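2018-08-23, Koden kit on loan, day two

Spent most of the morning on the Koden hand-held gripper. Vasanthi wants a yes or no on buying before November, so I'm writing this while I still remember what annoyed me.

Good bits first. The manual is short and mostly right (page on charging is wrong, I've told them). Got through 70 practice grasps before lunch and my wrist was fine, which I can't say for the Jirnero one! The foam pad is comfy enough, and I like having the marker up on its own little bracket where you can get a cloth to it.

Less good -- the quote. 343 for the basic kit, then another 60 for a spare pad and strap, and the support plan only covers us if we register within 50 days. Sunil is ringing them.

Took it up by the mezzanine railing after that and carried on there.
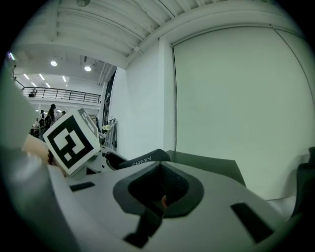 Hwa-young reckons we should hold off until Talukder send their quote, as their spares come in the box and the software reads the same log files. Fair point, though I'd still want a go with one first.

To do: ask Koden for the pad on its own, redo grasps left-handed, give Alfie his bench back.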